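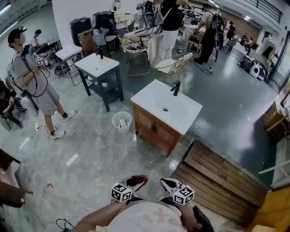

31 Jul 2013

Rain again until lunch, so the walk to Wetden was put off and I stayed in and did the family papers. I have been meaning to sort Grandad's letters from the Plosora years since January and had got no further than taking the lid off the tin. I cleared the bedroom table and laid them out by year, then by postmark where I could read it. Got up once to wash the ink dust off my hands at the bathroom basin, the white one with the black tap and the reddish-brown cupboard under it, and after that kept a damp flannel by me and didn't have to get up again.

The early letters are nearly all about money. He had gone out to work on the railway stores and was paid late more often than not. He writes the same thing to his mother each time, that he is well and the food is plain, and then there is a line about the rent. The handwriting is better than mine. One has a receipt folded into it, number 2198, for a pair of boots and the mending of a watch. I don't know why he kept it or why he sent it home. I have put it back in the same letter.

After the second winter he moved up the line to Jatinberg and the letters get longer. He lodged over a baker's and complains about being woken. He mentions a man called Thongdee who taught him to keep a ledger properly, and I think this must be where he got his habit of ruling two lines under everything. Mum does it too. I looked at my own shopping list afterwards and there it was.

There is a gap of 13 months that I can't account for. The letter before it is quite cheerful and the one after begins "as I told you last time", so some must have gone missing. Aunt Joan may have them. She took a box when the house was cleared and has never said what was in it. I will ask her but not on the phone.

Soup and the end of the loaf for lunch. It stopped raining at half past one and the gutter over the back door went on dripping until teatime.

Osvaldo Toledo rang at three. He has been looking through the parish book for me and has found the marriage but not the baptism. He thinks the surname was written down with one L, which would put it under a different page in the index. He is going back next week and asked if I would pay for the copies. I said yes. He also wanted to know if I had finished with his map and I had to admit it was under the letters.

Spent the rest of the afternoon copying out the three letters that are fading worst. It is slow work. He wrote across the page and then turned it and wrote down it as well to save paper, and by the second sheet my eyes had gone. Stopped at five. Wrote the dates in pencil on new envelopes and put everything back in order, apart from the one with no date, which is on top.

Walked to the post box and back before supper. Mrs Hale's beans are well ahead of ours. Need stamps, pencil sharpener, more envelopes of the larger size.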